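Large fabric mat with coloured blocks will not lie flat on a metal table

Home and Workshop > Fabrics and covers
Asked by Kostorell, June 24, 2019
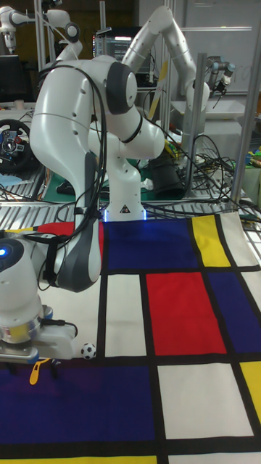 I have a large fabric mat with the Mondrian kind of pattern, so thick black lines with red, blue, yellow and white rectangles between them. I like it very much and I want to keep it on the table all the time. My problem is that it does not lie flat. There are small wrinkles in it, and on the right side the edge lifts up and folds over onto the metal.

It came by post, folded in a packet and not rolled, and I think this was the beginning of the trouble. I first put it down in December and expected that the folds would go away alone after a few weeks. The deep ones went, but the small ones stayed. When I pull the mat straight from one side, the wrinkles move to the other side. Small round things do not always stay where I put them, for example a little football which is only slightly bigger than a golf ball. It rests well in one place and in another place it rolls until it meets a wrinkle.

The label was cut off before I got it, so I do not know what the fabric is. It feels like a tablecloth but a little heavier. I did not wash it yet. I am afraid of two things: that the red will run into the white, and that the black lines will become crooked if I iron it wrongly. With straight lines you see every mistake.

Can I iron it? And how can I hold the edge down on metal without glue? The table must stay clean, so I prefer something I can take away again.

Thank you in advance, and sorry for my English.

Viewed 2,794 times

Bouazza
Helpful: 12

Yes, you can iron it, but do the colour test first. Take a white cotton cloth, make it damp, lay it on a corner of the red and press with a warm iron for a few seconds. Look at the cloth. If there is pink on it, do not wash the mat in water with the white parts touching the red, and do not use steam. If the cloth stays white, test the blue and the black also. In my experience the dark blue is often worse than the red.

When the test is good, turn the mat with the pattern down and put a dry cotton cloth between it and the iron. Begin with the lowest heat, because you do not know the fabric and polyester becomes shiny very quickly. Do not push the iron along as you do with a shirt. Put it down, lift it, put it down in the next place. Pushing is what makes the lines crooked - the fabric stretches a little in front of the iron and then it dries like this. Start in the middle and go out to the edges.

Let it become fully cold before you lift it. Afterwards roll it round a cardboard tube, pattern outside, and leave it for one night. I had a printed cloth from Cuvside that came folded in the same way and this took out nearly everything.

If you want to wash it later, 60 degrees is too much for an unknown print. Use cold water, and hang it over a wide rail and not with pegs.

For the edge, I would try a magnetic strip, if your metal takes a magnet. Test this with a fridge magnet before you buy anything. Aluminium and many kinds of stainless steel will not hold it.

Condska
Helpful: 2

just use double sided carpet tape, works fine for me. pull it tight and stick it all the way round

Kostorell
Thank you both. Carpet tape I have tried on another table and the glue stayed there for a long time, so I will not do it on this one. The fridge magnet holds, I tried it now on the leg and on the top. Which width of strip do you use, and does it go over the fabric or in a pocket under it? If it goes over, I think it will hide a part of the yellow at the side.

Bouazza
Under it. Fold the edge back by the width of the strip and sew a simple hem, leave one short end open and slide the strip in. Then you can take it out before washing. The narrow kind is enough for a fabric of this weight. You will lose a little of the pattern at the side, but less than with the strip on top. Iron first and sew after, otherwise you sew the wrinkles into the hem. And check which side of the strip is the magnetic one before you close anything, I did this wrong one time and had to open all the stitches again.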